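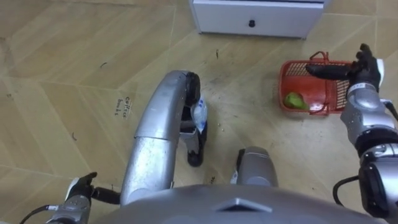
4.3 Recording a floor-level pick by remote control

This section covers tasks in which the robot reaches down to objects or containers on the floor, such as a fruit basket. Complete the arm calibration in section 3 first.

1. Clear the floor within reach of both hands. Check the full run of each arm cable.

2. Place the basket on the right-hand side, with its handle away from the torso.

3. Put on the operator gloves and hold both hands open until the Jultier console shows READY.

4. Press RECORD. Move the right hand over the basket at no more than 70 mm per second.

5. Lower the hand inside the rim, close the fingers on the fruit and lift straight up. Keep the left hand still.

6. Press STOP, then KEEP or DISCARD. A single recording may last up to 630 seconds.

Note: Vary the position of the fruit between recordings - left end, centre, right end. Leave the basket where it is for the whole set.

CAUTION: Do not step between the arms while the console shows READY or RECORD. If a finger catches in the side of the basket, release the foot pedal and free it by hand. Error 359 must be cleared before the next recording.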